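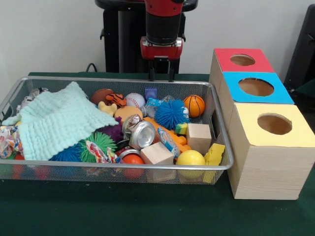

Posted by Lodeo field support | Site: Winel, open day cell | Status: resolved, one item left open

We use cookies to keep you signed in and to remember your ticket filters. Accept all / Manage choices

Summary
Arm stops above the basket during the public demonstration and does not come down to pick. No fault light, no message on the visitor screen. Clears after a restart of the Lu task, then returns.

Setup
Single arm with two-finger gripper, wire-mesh basket of mixed toys on the green table, the red, blue and yellow-topped boxes to the right of it. Lu runs the pick and place task. Cornix handles the gripper and reports finger position back to Lu. Both were updated in June, before the cell was moved to Winel. Basket contents are the usual open day mix: balls, koosh balls, rope toys, wooden blocks, the drinks can, the sponge, the tiger and so on, with the mint-green knitted blanket laid over the left side.

What was reported
The stand team rang on Sunday morning, after the first group of visitors had gone through. Their words: "It goes to the back of the basket and waits." They had restarted Lu and got a few good picks, then the same stop again. They had also swapped the mains lead and moved the stand cable, with no change. Please don't move the stand cable. It had been set with slack for the full reach of the arm and we had to set it again.

Checks, in order

1. Power and safety circuit. Supply steady, stop button chain closed, no trips recorded. The arm was holding position under power when it stopped, so this was not a drop-out.

2. Arm. Jogged by hand control through the full working area, including down to the mesh floor at each corner of the basket. No odd noise, no following error. Home position correct.

3. Gripper. Opened and closed from the Cornix panel. Fingers travel freely and meet evenly. Gripped the wooden block and the baseball, held both, released both. Gripper ruled out as a mechanical cause.

4. Table layout. Basket and boxes compared with the saved layout. Basket was correct. The yellow-topped box had been pushed towards the basket by the width of a finger. Put back. Stop still occurred, so this was not the cause, but it would have given missed drops later in the day.

5. Lu log. At each stop Lu had chosen a target, moved to the approach point over the back rim, and asked Cornix to open the fingers before going down. Cornix opened them. Lu did not act on the reply and sat at the approach point with no error raised.

6. Cornix log. Every reply had been sent. Some were late. The reply wait in Lu was set to 2000 ms. In each stopped cycle the reply arrived after that.

7. Reason for the late replies. The visitor screen at Winel was reading finger position directly from Cornix for its live graph. On our bench the screen reads from Lu. The direct reading had been switched on for the open day so that the graph would look smoother. With the screen polling, Cornix fell behind whenever the task asked for an open and a position check together.

Cause
Late gripper replies, brought on by the screen polling Cornix. Lu should have raised a time-out and did not. After the June update a time-out at the approach point is treated as "hold" and the cycle never leaves it. That part is a software fault and is ours.

Work done on site
Screen switched back to reading from Lu. Graph is coarser, and the stand team have accepted this.
Reply wait left at 2000. It was raised for a short test and then put back. A longer wait hides the fault.
Retry limit at the approach point set to 2. After the second miss Lu now sends the arm home and shows "Waiting for operator". This is a settings change only and will be lost if the cell is restored from the old backup.
New backup taken and labelled.

Test after the change
Ran 16 cycles with the stand closed to visitors, then let the next group in. No stops at the approach point in either. One cycle ended with the target slipping from the fingers on the way up. It was a koosh ball, picked by the filaments, and it fell back into the basket. This is a known weakness of the grasp choice with soft items and has its own ticket.

Second issue, found during the test
Lu twice gave the blanket a low score and left it, then chose a toy partly under its edge. The fingers took knit along with the toy, and the toy came up with the blanket hanging from it. The operator stopped the cycle by hand on both occasions. No damage to the blanket or the fingers.
Workaround for the rest of the day: fold the blanket back by hand between groups, or take it out until last. The stand team chose to take it out for the busy sessions and put it back for the group that asked to see cloth handled.
Left open. Needs a rule in Lu that a target touching cloth is not picked until the cloth has been moved.

Notes for the stand team
If the arm waits over the basket and the screen shows "Waiting for operator", press Continue once. If it waits with no message, that is the old fault and we want to know. Save the log before restarting Lu. The restart clears it, which is why we had nothing to read from the first two stops.
Keep visitors on their side of the rope while the boxes are being straightened. The arm is still under power when it is waiting.
Leave the screen source set to Lu. The Cornix option will be greyed out in the next build.

Outstanding
Time-out handling in Lu: passed to development, fix to be tried on the bench with the screen polling left on.
Cloth rule: passed to development, no date.
Settings change at Winel: to be reversed when the fix is installed.

Ticket stays open for the cloth item only. Calls about the waiting fault should be added here with the log attached.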